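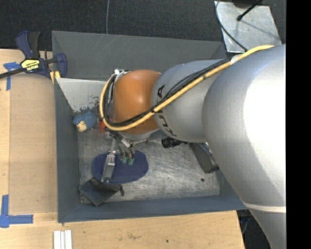
The second judge was of the opinion, recorded in the minutes, that no student team should be permitted to call an arm patient. Patience, she held, could not be scored.

Fiction > Short Work > Issue 9

The Drevex Club had entered under the title Listen. Its written statement ran to 1680 words and proposed that the arm pause above each article in the bin before closing its grip. The rules of the Cunha Trophy allowed up to 2 minutes for each pick. They made no mention of pauses.

At the hearing the club was asked what the arm was listening for. The students conferred in the corridor and returned with a single sheet. The arm, it stated, was listening for permission – and the club had not yet determined whose.

The panel adjourned until four o'clock. During the recess the motors remained on, as the regulations required, and the students kept to their places along the bench. When the judges came back, the log showed entry 2536, a pause, and no entry after it. The second judge asked that the room be quiet.

Filed under: Stories, Machines & Schools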